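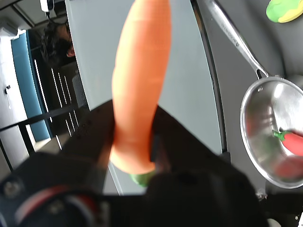

Rekport 工单系统
工单号：1797
标题：玩具胡萝卜在平底锅里留橙色印，深灰色台面垫上有擦不掉的圈痕
产品：Gremwood 过家家厨房，货号 1255
提交人：Lucimara Marinho，Stodetti 儿童活动中心
受理人：Umut Polat
提交日期：2019年12月7日
优先级：普通
状态：已关闭

问题描述（提交人填写）

我们中心的小厨房区用的是 Gremwood 这一套，浅灰色桌面，右边铺深灰色的垫子当灶台，上面放不锈钢平底锅，另外配一批玩具蔬菜。用了一个夏天，一直没什么问题。最近出现三件事，我写在一张工单里，如果需要拆开请告诉我。

一，胡萝卜在锅里翻过以后，锅的内壁上有橙色的印子，一道一道的，颜色很浅，斜着看比较明显。用干布擦不掉，用湿布擦能淡一些。番茄和茄子没有这个情况，只有胡萝卜有。

二，深灰色垫子上有圈痕，位置就是平时放锅的地方，颜色比周围发白。用湿布擦完当时看不见，过一会儿又出来了。

三，有一根胡萝卜的绿叶子松了，用手指能转动，还没有掉下来。年纪小的孩子也在这个区玩，所以这根我已经收起来了。

我想知道：橙色的东西是什么，能不能继续用；圈痕怎么去掉；叶子能不能自己粘回去。

补充一点，平底锅是真的不锈钢锅，跟套装一起来的，直径20厘米的那种。家里做饭用的锅没有混进来过。

回复：Umut Polat（一线支持）

Lucimara 您好，工单收到。三个问题先放在一起处理，因为都是同一个台面上的东西，清洁方法很可能有关系。如果后面查下来互不相干，我再拆。

先按安全的顺序来：叶子松动的那根请继续收着，不要粘，也先不要扔，我们可能需要看批次标记。其他胡萝卜请逐根捏住叶子轻轻转一下，有松的也一起收起来。

留橙色印的胡萝卜，在查清楚之前也请先停用。锅和垫子可以照常用。

另外麻烦您回答下面几个问题，尽量写得具体：

平时用什么清洗玩具蔬菜，多久洗一次，洗完怎么晾。
锅是单独洗还是和蔬菜一起洗。
垫子平时揭不揭起来，下面的桌面有没有水。
最近有没有换过清洁剂、消毒湿巾或者抹布。
胡萝卜放在哪里收纳，会不会晒到太阳或者挨着暖气。
橙色印子是当天就有，还是放一阵以后才看到。

还有，麻烦看一下胡萝卜粗的那一头，叶子根部旁边有没有压印的小字。旧批次的字在叶子下面，要歪着看。

回复：Lucimara Marinho

胡萝卜都转过了，除了原来那根，又发现一根有一点点松，已经一起放进袋子里。剩下的叶子很紧。

清洗的事情我问了 Tuncay Güler，小厨房区平时是他收拾。情况如下：

玩具蔬菜每天闭馆以后洗一次，泡在盆里，倒一点洗洁精，用手搓，再过一遍清水。以前是这样。从八月开始，洗洁精换成了一种浓缩的厨房去油剂，因为储藏间里正好有。用量他说是“差不多一瓶盖”，没有量过。

锅和蔬菜泡在同一个盆里。这一点我之前不知道。

洗完以后蔬菜放在锅里端回来，有时候就放在锅里过夜。锅放在垫子上，垫子平时不揭。

抹布没有换过。消毒湿巾只擦桌面，垫子也会顺手擦到。

收纳是一个有盖的筐，不晒太阳，离暖气比较远。

橙色印子是早上看到的多。Tuncay 说他闭馆时收东西没注意，早上开门把锅里的蔬菜倒出来，就看见了。

压印的小字找到了，在叶子根部下面，很浅，我拿手电照着才看清有字，但两根袋子里的都磨得认不出来。

回复：Umut Polat

谢谢，写得很清楚。去油剂和过夜这两条很有用。

我的初步判断如下，等材料那边确认：

胡萝卜表面的橙色是一层涂层。浓缩去油剂偏碱性，长时间泡会让涂层变软，变软以后压在不锈钢上过夜，就会转一点颜色过去。番茄和茄子用的是整体着色的料，颜色在材料里面，所以没有反应。这个可以解释为什么只有胡萝卜有问题。

圈痕我猜是锅底带水放在垫子上，水里有清洁剂残留，干了以后留下来的。湿布一擦看不见，干了又出来，符合残留物的样子。也有可能是垫子表面被磨亮了，那就擦不掉。两种情况处理方法不同，需要做个测试。

叶子松可能和泡得太久有关，也可能是那一批本身的问题，现在不下结论。

我把工单转给 Birsen Tuncer，她负责材料和清洁说明。转单期间请按下面的做：

停用去油剂，换回普通洗洁精。
锅和蔬菜分开洗。
锅擦干再放回垫子，锅里不放东西过夜。

内部备注（已对客户公开）：Umut Polat 转 Birsen Tuncer

请确认三点：胡萝卜涂层对碱性去油剂的耐受；转到锅上的橙色用什么去；垫子可以用什么擦。客户这边孩子年纪小，优先答第一点。

回复：Birsen Tuncer（材料与说明）

Lucimara 您好，我接着查。

先回答胡萝卜。1255 这一套里的胡萝卜，表面确实有一层橙色涂层，横向的细纹是模具带出来的，涂层在纹路的凹处会厚一点。说明书里写的是“中性洗洁精，温水，不浸泡”。浓缩去油剂不在允许范围内，浸泡也不在允许范围内。我们手上有一根留样，我按您的描述做了一次对照：一半泡清水加普通洗洁精，一半泡浓缩去油剂，然后都放在不锈钢锅里过夜。

清水那一侧没有掉色。去油剂那一侧摸上去发涩，早上拿起来时锅上有很浅的橙色印，和您写的一样。涂层没有起皮，也没有碎屑。

留样只有一根，做一次不能说明全部，但现象对得上，我倾向于 Umut 的判断。

发涩的胡萝卜请不要再给孩子用，冲洗干净也不要。涂层软化以后再晾干，表面会重新变硬，不过和原来的附着力不一样，以后容易磨。这一部分我们换。

如何区分哪些要换：手洗干净，擦干，放在通风的地方最多16个小时，然后用一块白棉布，蘸清水，沿着胡萝卜从粗头到尖头擦一遍，用力和擦桌子差不多。布上有橙色的，换。布上没有颜色、手感又光滑的，可以留。细纹里容易漏掉，请把布折起来用边去擦。

锅的处理：

先用温水和普通洗洁精，海绵软的一面，顺着锅内壁转圈擦。新印子一般到这一步就没了。
还有印子的，用小苏打加一点水调成糊，抹在印子上，放一会儿再擦，用清水冲净，擦干。
不要用钢丝球，内壁磨花以后更容易挂颜色。
手柄和锅身连接的地方要另外擦一下，去油剂容易积在那里。

小苏打那一步做完，请用白棉布再擦一遍锅，布上没有颜色就可以继续用。

垫子请先做一个小测试，还不要大面积处理。选圈痕的一小段，用温水浸湿的布敷在上面，敷一阵，拿掉以后用干布吸干，不要来回擦。等完全干了再看。那一小段如果变回深灰色，就是残留；如果仍然发白，再用手指肚摸一下，和旁边没有圈痕的地方比较，看看是更滑还是更涩。把结果发给我。

回复：Lucimara Marinho

测试做完了，分开说。

胡萝卜：白棉布擦出颜色的比我想的多。没有颜色的也有，那几根 Tuncay 说平时放在筐底，孩子不怎么拿，所以洗得少。有颜色的全部装袋，和叶子松的分开放。

锅：洗洁精那一步以后淡了很多，还剩靠近边沿的一小块。小苏打糊抹了两次，没有了。白棉布擦过，干净。手柄连接处擦出来一点发黄的东西，不是橙色，闻起来是去油剂的味道。

垫子：敷过的那一小段干了以后，大部分变回深灰色，还剩一条细的，仍然比周围亮。用手摸，那条细的更滑。没有敷的地方摸上去有一点发黏。

还有一个情况不知道有没有关系。垫子靠桌面中间的那一边是弧形的，边上有一圈深色的边条。我今天把垫子揭起来，边条下面有水，桌面上也有一道水印，沿着弧形走。浅灰色的桌面擦干以后看不出问题，就是边条内侧有一点发黑。

回复：Birsen Tuncer

谢谢，这个结果很好判断。

垫子上的圈痕是两种东西叠在一起。发黏的、敷完能变回来的是清洁剂残留。发滑的细线是锅底边沿磨出来的，哑光面被磨亮了。残留可以全部去掉，磨亮的去不掉，也不影响使用，只是反光不一样。

垫子整块处理：

揭起来，平放在水槽或者地上铺好的毛巾上。
温水加普通洗洁精，海绵软面，整块擦一遍，正反两面都要。
清水冲到摸上去不发黏，发黏就再冲。
用毛巾吸干，竖着晾，不要卷起来晾，卷着容易定型，铺回去边会翘。
完全干了再铺。

边条内侧发黑的地方，用旧牙刷蘸洗洁精水刷，刷完冲净。如果刷不掉，或者刷完有味道，请告诉我，我们换边条，不用您继续试。

桌面上的水印擦干就可以，桌面本身不怕水。边条下面会积水，说明平时铺回去的时候下面是湿的，或者擦桌子时水从边上渗进去。以后请每个星期揭一次，擦干两面。垫子上不要再用消毒湿巾，湿巾擦完不冲，残留会越积越多。桌面可以用湿巾，擦到边条外侧为止。

磨亮的那条细线，和锅在垫子上转动有关。锅的手柄比较长，孩子经过时碰到手柄，锅就跟着转。可以把手柄朝里放，指向桌子后面，不要伸到桌边外面。锅转得少，圈痕就少。

胡萝卜更换的事我请仓库处理，Orhun Kozan 会联系您。松叶子的那两根，我这边想收回来看。

内部备注（已对客户公开）：Birsen Tuncer 转 Orhun Kozan

更换胡萝卜，数量按客户回复。新旧批次不要混装。叶子松动的单独寄回，袋子上写工单号。

回复：Orhun Kozan（仓库）

Lucimara 您好，我安排更换。需要您给我三样东西：要换的胡萝卜数量，收件地址，还有收件时间，就是中心里有人签收的时间。

寄出的是新批次。和您手上的比，颜色会稍微深一点，长度一样，粗头一样，叶子的固定方式改过，根部多了一道卡扣。和您留下的那几根放在一起，能看出颜色差别，不影响用。如果您希望颜色一致，可以全部换成新的，请写明。

叶子松动的两根请用小袋装好，放进回寄的盒子，盒子和标签随新货一起到。掉色的不用寄，您那边处理掉就可以。

回复：Lucimara Marinho

全部换新的。颜色不一样孩子会抢，所以统一比较好。数量和地址已经填在表单里。上午有人签收，下午不一定。

垫子处理过了。圈痕基本没有了，剩那条亮线，看惯了也还好。边条刷了两遍，黑的没有了，没有味道。垫子晾了一夜，铺回去是平的。

手柄朝里放这件事，试了一下，有个问题。孩子从前面玩，手柄朝里他们够不到，就会去抓锅沿，把锅拖过来，垫子上照样磨。有没有别的放法？

回复：Birsen Tuncer

您说得对，朝里放对个子小的孩子不方便，我没有考虑到。

可以改成斜放，手柄指向桌子后方的一侧，和桌边成一个角度，锅身靠前。这样手柄不伸出桌边，侧面站着的孩子又能握到。请试一下哪一侧顺手，看你们那边孩子一般站在哪里。

另外一个办法是在锅下面放一块圆的棉布垫，比锅底小一圈。布垫会吸走锅底的水，也能减少摩擦。缺点是布垫自己要洗，湿了要换。先试斜放，不够再加布垫。

回复：Tuncay Güler（Stodetti）

我是小厨房区的，Lucimara 让我直接回，省得转来转去。

斜放可以，手柄朝左后方。孩子一般站在前面和左边，右边是墙。用了几天，锅还是会转，没有以前那么厉害。布垫也试了，用的是旧抹布剪的圆片，孩子把它当成煎饼，放在锅里翻，最后都在锅里，不在锅下面。所以布垫就不用了。

有几个问题想问清楚：

第一，去油剂的事。盆里泡过去油剂，现在盆还能不能用来洗蔬菜？
第二，“不浸泡”是完全不能放在水里，还是不能放太久？每天闭馆要洗一筐，一根一根在水龙头下面冲，时间不够。
第三，有的孩子会往锅里倒水，说是煮汤，胡萝卜就在水里泡着。这种算不算浸泡？
第四，番茄、茄子那些也跟着一起泡过去油剂，要不要换？

回复：Birsen Tuncer

Tuncay 您好，逐条回答。

盆可以继续用。用普通洗洁精洗一遍，冲净，手摸不滑就行。如果是旧的塑料盆，内壁已经有划痕，划痕里会存东西，多冲几遍。

浸泡指的是放着不管。放进盆里、搓洗、拿出来，整个过程几分钟，没有问题。不要先泡着再去收别的东西，回来才洗。建议收拾的顺序改一下：先把别的东西收好，最后洗蔬菜，洗完就晾。

孩子倒清水玩，属于正常使用。玩完倒掉，擦干，不要留到闭馆。清水对涂层没有影响，主要问题是水会从叶子根部进去，里面不容易干。晾的时候请把叶子朝下，粗头朝下，水能流出来。放在网架上或者干毛巾上都可以。

番茄和茄子不用换。颜色在材料里面，去油剂只会在表面有残留。请用普通洗洁精再洗一次，冲到不滑为止。保险起见，也可以用白棉布擦一遍，我预计没有颜色。如果有，请告诉我，那就是另外一个问题了。

回复：Tuncay Güler

番茄、茄子都擦了，布是白的。玉米擦出来一点黄，很淡，再擦第二遍没有了。不知道算不算。

叶子朝下晾的话，胡萝卜站不住，会倒。网架的格子太大，细的那头会掉下去卡住。目前是插在沥水用的筷子筒里，尖头朝上，正好。

回复：Birsen Tuncer

筷子筒可以，底下有孔就行，没有孔的不要用，水会积在底部。也不要插得太满，中间的不容易干。

玉米的淡黄色，第二遍没有，一般是表面浮色或者别的东西蹭上去的。请把那一个单独放两天，正常清洗，再擦一次。如果第二次仍然没有颜色，放回去用。

回复：Orhun Kozan

新胡萝卜已发出，回寄盒和标签在里面。盒子外面写了工单号。到货以后请先不要清洗，直接检查叶子，转一下有没有松动。有松动的不用拍照，写个数就行，我补发。

回复：Lucimara Marinho

收到了。叶子都检查过，没有松的。颜色确实比以前深，孩子没有提出意见。旧的掉色的已经处理，松叶子的两根装进回寄盒，今天寄走。

玉米第二次擦没有颜色，已经放回去。

说明书有没有大一点的版本？我们这一份字很小，贴在柜门里面，没有人看。去油剂的事就是因为没看到那一行。

回复：Umut Polat

说明书我请 Birsen 整理了一份可以打印的清洁说明，放在本回复下面，可以直接贴。语言是按每天收拾的顺序写的，方便轮班的人照着做。

小厨房区清洁说明（货号 1255）

每天闭馆后
把锅里的东西全部倒出来，锅里不留玩具过夜。
锅单独洗，普通洗洁精，海绵软面，冲净，擦干锅底再放回。
手柄和锅身连接处用布角擦一下。
玩具蔬菜最后洗，放进盆里，搓洗，冲净，立即拿出来。
胡萝卜竖着晾，绿叶一头朝下。
桌面用湿布或湿巾擦，擦到边条为止。
深灰色垫子只用湿布加清水擦，擦完用干布吸干。

每个星期
垫子揭起来，两面擦干，边条内侧用旧牙刷刷一遍。
桌面上垫子下面的部分擦干，等干透再铺回去。
每根胡萝卜捏住叶子转一下，松的拿走。

每个月
选几根胡萝卜，用蘸清水的白棉布擦，布上有颜色的停用，联系我们。

不要使用
去油剂、漂白水、酒精、钢丝球、洗碗机。

锅的摆放
手柄不伸出桌边，斜着指向后方。
真正做饭用过的锅不要混进来，套装里的锅也不要拿去做饭。

回复：Lucimara Marinho

已经打印，贴在水槽上面。储藏间里的去油剂挪到厨房那边的柜子里了，上面写了“小厨房区不用”。

洗碗机这一条我多问一句。锅能不能进洗碗机？锅是不锈钢的，我们茶水间有一台，如果可以，每个星期想高温洗一次。

回复：Birsen Tuncer

锅本身可以进洗碗机，不会坏。写“不要使用”是因为之前有客户把蔬菜放在锅里一起送进去了，蔬菜全部变形。您那边如果能保证只放锅，可以每个星期洗一次，洗完用布擦干，防止水点。说明里的那一条我不改，您可以自己在旁边手写一行。

锅是 Cuadros 供的，他们建议洗碗机里不要和铝制品放在一起，锅面会发暗。

回复：Orhun Kozan

回寄的两根收到了，盒子完好。已交 Birsen。

回复：Birsen Tuncer

两根都看过。叶子是靠一个插脚固定在粗头里面的，插脚外面有一圈胶。两根的胶都发软，其中一根插脚旁边有水渍。拆开以后插脚没有断，孔也没有裂。判断为长时间浸泡加去油剂，胶失效。目前没有看出是批次问题，不过旧批次只有胶，没有卡扣，对浸泡确实更敏感，这一点我记到产品那边。

说明书清洁部分下次印刷时会把“不浸泡”和“不使用去油剂”提到第一行，字号加大。

对您这边没有其他要求。还有旧批次胡萝卜的话，请按清洁说明每个星期检查叶子。您已经全部换新，所以只要照常看一下。

回复：Tuncay Güler

用到现在没有再出橙色印。早上锅是干净的，垫子上那条亮线还在，没有变长。发黏的感觉没有了。

筷子筒底下有孔，水滴在台面上，下面垫了一块毛巾，毛巾每天换。

另外问一下，垫子以后如果要换，能不能单买，还是要连边条一起？

回复：Orhun Kozan

可以单买，垫子和边条是一体的，到货就是一整块，弧形那一边已经包好边。下单时写货号 1255，备注“灶台垫”。旧垫子揭下来，桌面擦干，新的直接铺上，不用胶。铺的时候先对齐弧形的一边，再放平其余部分。

处理小结：Umut Polat

橙色印：胡萝卜涂层经浓缩去油剂浸泡后变软，在锅内过夜时转色。已停用去油剂，胡萝卜全部更换，锅已清洁，可继续使用。
圈痕：清洁剂残留已清除；锅底磨出的亮线保留，不影响使用。
叶子松动：胶失效，两根已收回检查。新批次带卡扣。
桌面水印：垫下积水造成，已擦干，改为每星期揭垫。
玉米浮色：复查无颜色，恢复使用。
清洁说明：已提供打印版，客户已张贴。

未拆分子工单。客户没有提出其他问题，工单关闭。若再次出现颜色或叶子松动，请直接回复本工单，会自动重新打开。

回复：Lucimara Marinho

同意关闭。灶台垫先不买，等亮线再多几条再说。

状态变更：处理中，改为已关闭
操作人：Umut Polat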